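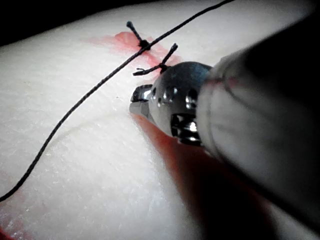 4. Practising at home between visits

We turn now to the part of the study that we enjoyed most, and that the learners themselves wanted to talk about whenever we rang them: the hours they spent stitching on their own. The Herath course brings its rural nursing learners together only twice a term, in the old hall at Nukard, and everything in between is left to them. Of the 200 learners enrolled, most lived on properties or in small towns a long drive from the nearest teaching hospital, and many were fitting their practice in around shift work, harvest, young children or all of these at once.

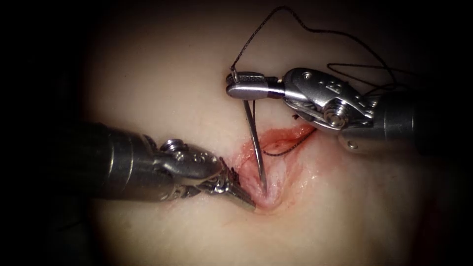 Wendeline Pascoe

Each learner was posted a practice pad, a spool of Disura thread and the Tritine workbook, in which they were asked to write a line or two after every sitting. We did not set a timetable. Our earlier attempt at one (see Section 2) had gone down rather badly, and we had come to feel that people who already run busy households know better than we do when they have a quiet half hour. What came back in September was a wonderfully mixed pile of workbooks, some kept in neat pencil and some with tea rings on the cover, holding 1847 entries between them.

The length of a sitting turned out to matter less than we had expected. Learners who wrote of short, frequent sittings did a little better at the second visit than those who saved everything for one long evening, but the gap was small, and it closed almost entirely once we allowed for previous sewing experience. That experience deserves a word of its own. Quilters, saddlers and people who mend their own nets came to the pad with steady hands and a good feel for tension, though several told us they had to unlearn the habit of pulling a thread through in one generous sweep of the arm.

Spacing was the most common worry. In 621 of the entries the learner mentions uneven gaps, usually near the far end of the line, where attention drifts and the pad has begun to lift. Depth came next. A bite taken too shallow on one side leaves one edge sitting proud of the other, and it is quite hard to notice this while looking straight down. The workbook suggests lowering the head and looking along the surface from one end, so that any ridge or fold stands up against the background (Figure 4). Learners who made a habit of this generally wrote about depth less often as the term went on.

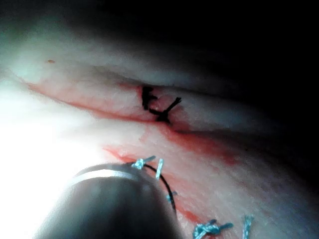 Figure 4. A long reddish incision line on a pale tissue surface, with a stitched region lower down.

Then there is the matter of company, which we had not planned to study at all. A good number of learners mention somebody else in the room: a partner reading the instructions aloud, a teenager who wanted a turn, a neighbour who dropped in and stayed to hold the lamp. These sittings were described in noticeably happier language, and the learners who had them were more likely to keep their workbook going to the end of term. We are careful not to make too much of it. A cheerful household may simply be an easier place to finish anything, and our questions were not written with this in mind.

Finally, a small point on lighting. Kitchen ceiling lights throw the shadow of the hand right across the work, and colour is hard to judge under warm bulbs. We now post a clip-on lamp with every pad, and the next group of learners will be asked to note which side they place it on.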